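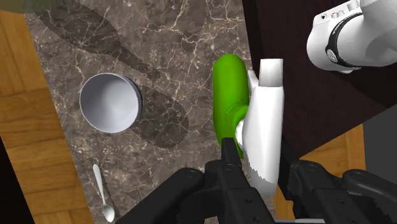 A white bottle shape between the fingers, with a green neighbour close on its left. Simulated kitchen, marble bench.

How to write bench rules for simulated pick trials (and get people to follow them)

14 shares | 6 comments

Our first set of rules for the simulated kitchen was a single line in a chat thread: "keep it sensible." It lasted until August, when Lev Koval and Abundio Bañuelos ran the same pick on the same bench and came back with success rates that could have belonged to different robots. Both had kept it sensible. Lev's version of sensible included gently shoving the bowl out of the way with a knuckle.

What follows is how we wrote the replacement at Drimlow. It runs to five rules and fits on a page, and you can pinch any of it.

Step 1. Decide what a success is before anyone runs anything

Write one sentence. Ours says the named object is lifted clear of the bench, held, and set down upright inside the target zone, with no other object moved out of its starting zone. Read it aloud to someone who wants a high score. Skye Innes is good at this job. She asked whether "lifted clear" included being lifted clear by wedging it against something else, and we spent most of an afternoon adding the word "grasped".

Put the sentence in the config file next to the task name. If it lives on a wiki, it will be edited the week before a demo.

Step 2. Name the props properly

A task that says "pick up the bottle" is fine on a bench with one bottle. Ours has never had one bottle. Give every prop a short, dull, permanent name and use that name in the task, the log and the write-up. Colour plus shape will do for most things. We allow no nicknames. Lukian Stelmakh logged a string of trials against "the blob", and there are at least two assets in our library that could answer to it.

Where the task is meant to be ambiguous, say so in the task file. Otherwise a reviewer has to guess whether the arm misunderstood or you did.

Step 3. Fix the layout, then fix how it may vary

This is where most of the arguing happens. A random scatter every run sounds fair, and it also hands you a few benches where the target is jammed under its neighbour and a few where it stands alone like a trophy. Average those and you've learned very little about the gripper.

We use three layout bands:

Open: clear space all round the target, wide enough for both fingers.
Close: one neighbour inside the finger sweep.
Crowded: neighbours on more than one side, or something overhanging.

Report the bands separately. Yes, the crowded column looks dreadful. Leave it in.

Save the seed with each run as well. Taras Pavliuk once told us a layout was "basically the same as yesterday's", and I've since had the phrase added to the list of things the log parser rejects.
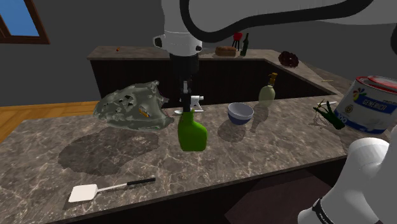
Step 4. Treat clutter as part of the test

The temptation is to delete whatever is causing trouble. A lumpy asset with a fiddly collision mesh will produce contacts you didn't ask for, and the quickest fix is to drag it into the bin and say nothing. Our rule is that any prop may be removed between batches and none may be removed during one. If a mesh is broken, void the batch, write down why, repair it and start over. Taking the prop out halfway through gives you two experiments wearing one name tag.

Check the collision shapes before you start, with the visual meshes switched off. A prop can look slim and have the physical footprint of a sofa. While you're there, check that everything is resting on the surface and hasn't been spawned a hair above it, unless you enjoy watching your crockery settle for the first second of every trial.

Keep lighting in the variation list too if your policy uses camera input. Hard shadows across a patterned stone surface are a fair thing to test. They should be tested on purpose.

Step 5. Count contacts you didn't mean

Success alone flatters everybody. For each trial, log:

- first contact between any arm link and anything other than the target
- which link it was (fingers, wrist, forearm)
- peak contact force, with the solver settings it was recorded under
- whether the touched prop ended up outside its starting zone

The second item is the one people skip. Most teams watch the fingers closely and forget there's a good length of arm following them around, with its own opinions on where the tall bottles should go. If your cable is modelled, log that too. If it isn't, say so in the notes, so whoever moves this to hardware can plan for it.

Step 6. Set the batch size and stop there

Ours is 700 trials per band. You may want fewer. Pick the number before the run, and don't extend a batch that's going badly in the hope that it cheers up. Skye found 19 batches in our archive that had stopped early, every one of them on a good streak.

Step 7. Sign it off

One person runs the batch and another person checks the log against the rules. The checker gets the seeds, the config and no commentary. They replay a handful of failures and a handful of successes, and if any replay disagrees with the log, the batch goes back.

We put this version in place on 9th November. Abundio has already asked for an exemption for spatulas. Flat things on flat benches are getting their own page, and until it's written, log them under Open and put "flat" in the notes column.

Shared 14 times
6 comments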